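When a robot drops things: the Wynne workshop fault

Robots are good at doing the same job again and again. They can also get it wrong again and again, and when that happens someone has to find out why. At the Wynne workshop, two robot arms kept dropping screwdrivers.

The job sounds easy. The arms work on either side of a plastic tray. They have to pick up screwdrivers and lay them in the tray with the shafts pointing the same way. You could do it while thinking about your tea. A robot arm needs a motor for every joint, and a gripper at the end that opens and closes like a pair of tongs.
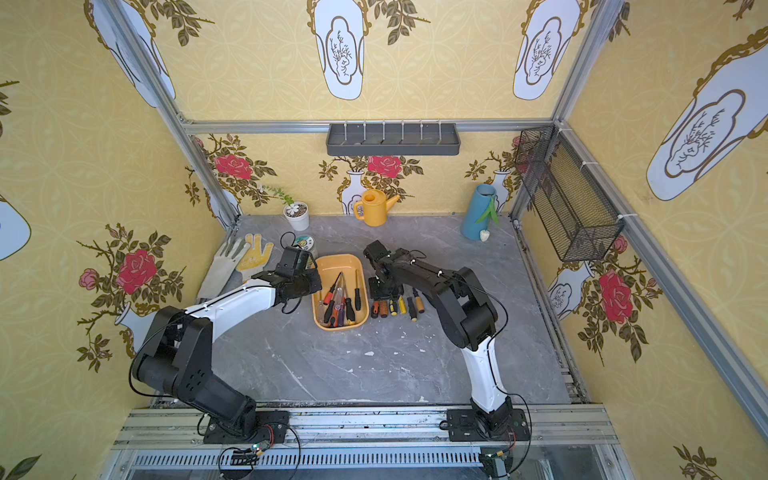
Morfudd Ifans: When I first saw it drop one I thought the gripper was too weak. Everyone thinks that. We turned the squeeze up and it dropped them even more, so I switched both arms off and we started looking properly.

To look properly, the team read the log. A log is a diary that the computer keeps by itself. It had a line for every pick the arms had tried, and there were 2,000 of them. In 32 of those picks, the screwdriver had fallen.

Next they looked at which arm had dropped each one. It was nearly always the same arm. That was useful, as it meant the screwdrivers were probably all right and so was most of the computer program, which both arms shared.

The fault was in a number. Every arm has to know where its own gripper is. It works this out from the angle of each joint, starting from a position called "home". One arm had the wrong home position stored, and it was wrong by 4 millimetres at the fingertips. So the gripper closed a little to one side of where it should. A fat handle could still be held. A thin one tipped and slid out.

Squeezing harder made it worse. Try it with a wet bar of soap and you will see what happens.

A small error like this matters more when a gripper has to hold the edge of something. One finger goes on the inside of the wall and the other goes on the outside. If the arm is a few millimetres out, a finger can come down on top of the rim and push.

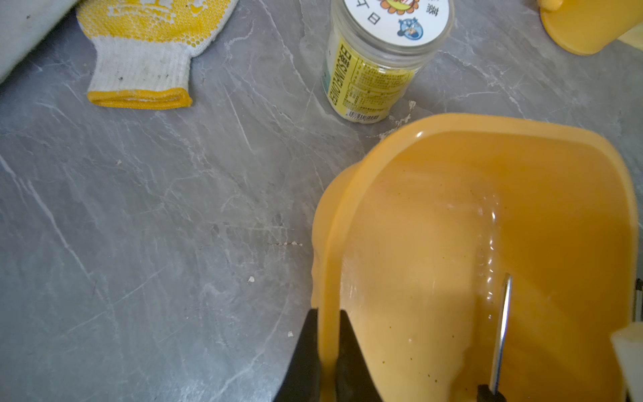 Pushing is the dangerous part. A motor that meets something solid will keep trying unless it is told to stop. It could crack the plastic or bend a finger, and it could hurt a hand that was in the way. For this reason the arms have a force limit. When a motor has to work too hard, the arm stops and waits for a person.

There is a stop button as well. Hefin James has one rule about it, which is that you press it first and ask questions afterwards. You never reach in to catch something that is falling. A dropped screwdriver can be picked up later, when the arms are off.

To mend the fault, the team moved the arm to its home position, measured it and stored the right number. This is called calibration. Then they ran another 2,000 picks and read the log again. The thin handles stayed put.

The home position is now checked every morning before the arms start work.

Contact Lorodico | © Lorodico Young Readers | Back to top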